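Section 4: Fitting and pairing the Gromgate pedometer

Read this section before you take the unit out for its first proper walk. We know you won't, which is why the cautions are repeated further down.

Before you start

You will need the pedometer, the belt clip, the coin cell and a small crosshead screwdriver. The screwdriver in the box is a good deal smaller than you would like. It does fit.

Note: the Grulidstead edition has a grey back plate and the older Omisov edition has a black one. The steps are the same for both, apart from step 3.

4.1 Fitting the battery

1. Lay the unit face down on a cloth. A tray is better if you have one, as the screws are the same colour as every carpet ever made.

2. Undo the 2 screws and lift the back plate from the notched end. If you are using force, you are at the wrong end.

3. Slide the coin cell in with the plus sign facing you. On the Omisov edition the plus sign faces away from you. We have apologised for this elsewhere.

4. Replace the plate and tighten the screws until they stop. Do not then give them one more turn for luck.

CAUTION: keep coin cells away from children and pets. If you think one has been swallowed, get medical help at once. This is the one paragraph in the manual with no jokes in it.

4.2 Setting your stride

The unit leaves the factory set to the stride of Bo-ram Seo, who wrote the first version of the software and walks very fast. Unless you are also Bo-ram Seo, change it.

1. Hold the left button until FU appears. This stands for the Fu method of measuring stride and is not a comment.

2. Walk 23 paces at your normal speed. Your normal speed is the one you use when you aren't testing a pedometer.

3. Press the right button once. The unit beeps and shows your stride in centimetres.

4. If the number looks absurd, hold both buttons to clear it and go back to step 1. If it looks flattering, do the same.

Note: the unit remembers up to 400 walks. After that it deletes the oldest, usually the one you were proud of.

4.3 Your first outdoor walk

Choose a route you know, with level paving for most of it. Hills are for Section 6.

1. Clip the unit to your belt or waistband, directly above one knee. A coat pocket will not do, and neither will a handbag, however firmly you carry it.

2. Press the right button to start. The shoe symbol blinks while it is counting.

3. At kerbs and crossings, stop as usual. The unit pauses itself after a few seconds and picks up again when you do.

4. When you get back, hold the right button to save. If you saved a walk of 1,204 steps and went no further than the kettle, see "Counting when still" in Section 7.

CAUTION: do not read the display while crossing a road. The number will still be there on the other side, and we would like you to be too.

Bicycles do not produce steps. Cycling with the unit clipped on will record a handful of bumps and a very poor opinion of your fitness — take it off first, or leave it on and learn to live with the result.

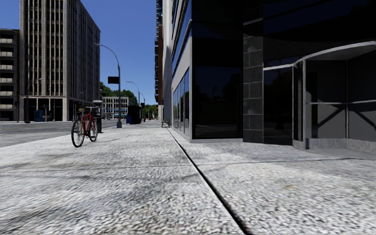
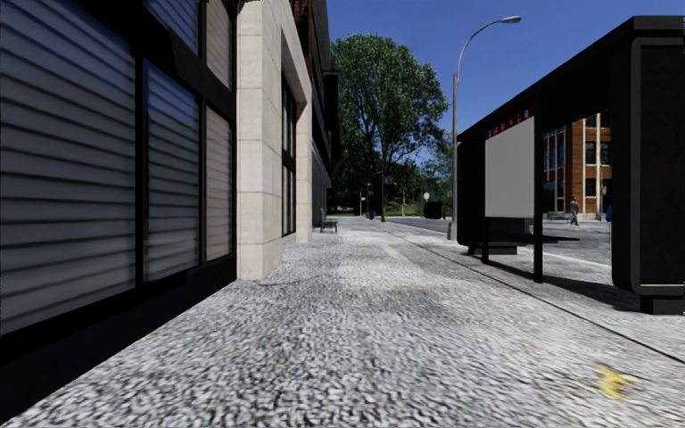
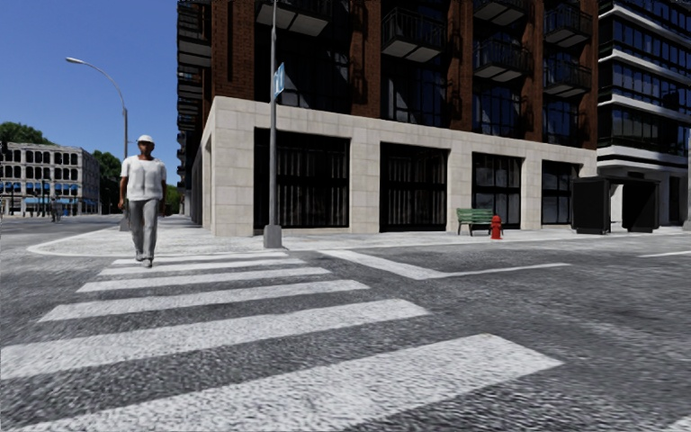

Fig. 4: Town paving, and (last picture) a zebra crossing at a street corner.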